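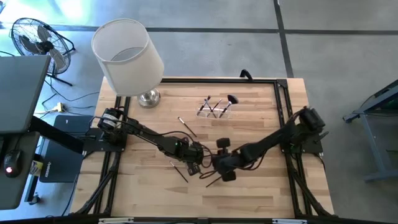
Re: [Tandavton crafts] Clear holders for brushes?

Hi all,

On August evenings I finally get to my mail, so I've just seen this one:

> I have 14 makeup brushes living in a mug and I can never find the one
> I want. Has anyone tried the clear divided holders? Do they tip over
> when you put the big powder brush in? And would they look silly on a
> dressing table next to a lamp?

Yes, yes, get one! I've had mine for 7 months and I love it. The big powder brush does make it a bit top-heavy if you put it in an end slot, so I keep mine in the middle with the skinny ones on either side. Handles down, always, or the bristles get squashed (I ruined a lovely Maillard blush brush that way, in the mug days). 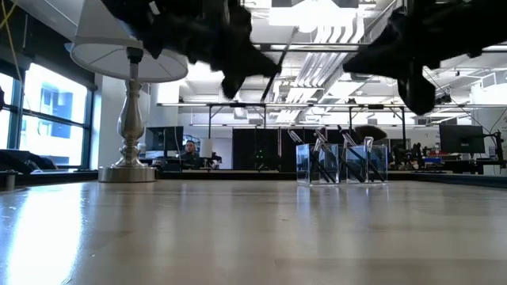

I'd go for two small ones over one huge one. Eyes in one, face in the other, and you can pick up just the one you need and carry it to the window. Mine are from Olari, but Savodard has a taller kind that might suit you better if your handles are long.

As for the lamp, not silly at all! Clear plastic next to a plain white shade looks so tidy, and you can see what you're reaching for at 6 in the morning. Do dust them though. Powder gets into the corners, and a dry cotton swab is the best thing I've found for it.

What size is your table? If it's narrow I can measure mine tonight and post the numbers.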